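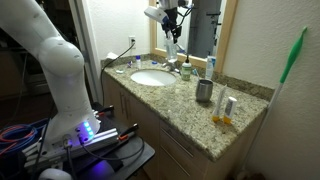 Filed under: Running a Small Business > Customers & Accessibility

Large print price lists — who pays for them?

tallgrass_ledger
I run a two-person supply shop in Flevcombe. We sell mostly to schools and clinics, and the catalog is 104 pages of part numbers in type the size of ants. Last month a buyer asked for it in large print. Fair enough. I blew up the PDF, and the tables fell off the right side of every page. Dodex wants $3000 to redo the whole thing properly. Do I pay it, charge the customer, or take up farming?

moth_and_mortar
Don't charge the customer. Leaving aside what your local rules say (look them up, I'm not your lawyer), you'd be asking someone to pay extra to find out what they're allowed to buy from you.

quietpress
I did layout for years. $3000 for 104 pages of tables is a decent price. Large print means setting everything again: bigger type, fewer columns, headings that make sense when the table breaks over a page. What you did was zoom.

tallgrass_ledger
I did zoom. I was quite proud of it for an afternoon.

bricks4sale
Unpopular view, but one buyer asked. One. Call them up, find out which section they order from, and do those pages. My guess is they want gloves and floor cleaner and have no interest in your 2 pages on hinge pins.

moth_and_mortar
And the next person who asks gets what, the gloves and floor cleaner edition?

bricks4sale
The next person gets their section. After a while you have the whole catalog and you never wrote a $3000 check. I've run a shop on less logic than that.

quietpress
Until prices change in August and you have nine little booklets that disagree with each other. I've been hired to clean up that mess. It costs more than $3000.

north_of_ukberg
We're over in Ukberg and went through this with Najafi, who do our printing. What helped was fixing the source file first. Ours was a spreadsheet somebody had been coloring in by hand, with red meaning "discontinued" and also "popular." Once that was sorted out, the large print version was a template and so was the web page. Took us 3 weeks of evenings, and my spouse still brings it up.

tallgrass_ledger
Ours is colored in by hand too. I believe yellow means "ask me."

north_of_ukberg
Then start there. Give yellow its own column.

moth_and_mortar
Also ask the buyer what size they read comfortably. People love to pick 18 point and call it done. Might be too small for them, or they might prefer a clean file they can enlarge on their own screen.

tallgrass_ledger
Called. A clean file would be fine, they said, and could the part numbers please stop being in gray. So I'm fixing the spreadsheet, sending that, and getting a second quote on the print version once the yellow is gone.

bricks4sale
So, do the bit they asked for. Where have I heard that.

quietpress
He's doing the whole spreadsheet, bricks.

tallgrass_ledger
She. And I'm on row 2.

14 replies · 3 shares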